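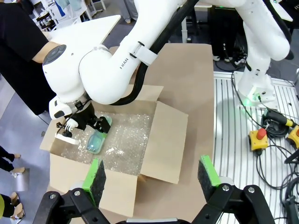 A white arm grips a pale green bottle over the bubble wrap at the Brellport open day.

Doors at 9, full by 10. Brellport opened its packing lab in September and we got 7 minutes per station. Not enough.

Best stop: the box bench. Cardboard, bubble wrap, one slippery bottle. Nevimix wrote the grip software, Rullero pays for the floor space. Target is 335 boxes a shift, they say. Last month's best, 461. Visitors stood close, closer then I expected. Lots of questions about price. No answers.

Coffee was terrible. Next stop, the Govindasamy hall, pallets.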